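Iltgate workspace, layout and storage meeting
Minutes, 2018-05-01. Chair: Ansel Tran
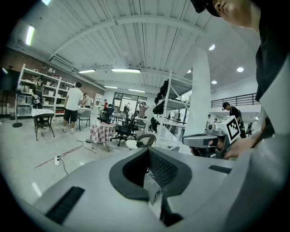
1. Shelving, brick wall side
The tall white unit stays where it is. Boxes and containers are to be sorted by tier, heaviest on the lowest. Labels go on the short side of each box, facing the room. Items with no label by the June meeting will be moved to the Schouten store. The request for a second unit of the same height was deferred until the wall fixings have been checked.

2. Lighting
The long fluorescent fixtures and the round downlights are on separate circuits. It was agreed to run both during working hours and the downlights only after closing. Vollus quoted 194 per visit for tube replacement, minimum two visits a year. Quote accepted. Switch labels to be replaced at the same time.

3. Air conditioning
Filter in the wall unit is due for cleaning. Set point remains 25 degrees C. A request to lower it was discussed and not carried. Access is by ladder; shelving below the work area to be covered first.

4. Floor
A clear walkway is to be kept in front of the shelving. Floor lamps may stand against the wall when not in use, cords coiled on the base. Trash bins are emptied at the end of each shift, including the small one by the brick wall.

5. Inventory
The Staltirard list shows 1891 line items, some 4 percent with no shelf location. A. Tran to send the open lines to all shift leads. Corrections go on the shared sheet, one line per item.

6. Carried over
Rear wall paint. Spare keys.

Next meeting in June, same room.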